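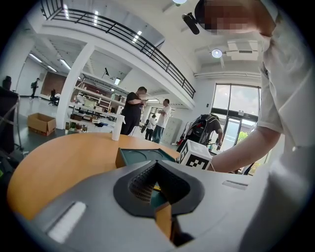
Wrist view, tabletop subset: round table, tray, spray bottle.

Triltulico Tabletop Chores, data card

Contents: 346 episodes of putting small tools away, recorded with hand-held grippers. Median length 73 seconds. Streams are wrist video, head video and gripper width. Marker cubes give the pose reference.

Intended use: training and testing two-arm policies on short chores. Driving, stairs and cooking are out of scope. 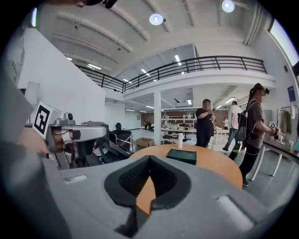
Prepared by Dardo Aravena and Farhad Hashemi

Wrist views include people standing and walking near the table. Background is left as recorded. Policies trained on a cleared room lost track of the tray when someone passed behind it.

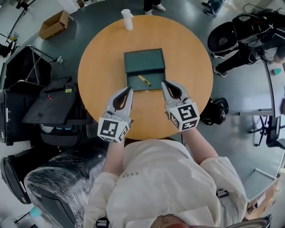
Khondokar, 2024-07-20

Head view, utility knife and hinged green box. Lifting the knife is the easy half of the task. Closing the lid is where our baseline fails most, usually by pushing the whole box away.

Current status: the Drivow baseline ran 1,000 trials in June. It is not ready for unattended use in a home or a shop. A person still does the same job faster and without resets.

Known gaps: one table height, few left-handed operators, no soft items.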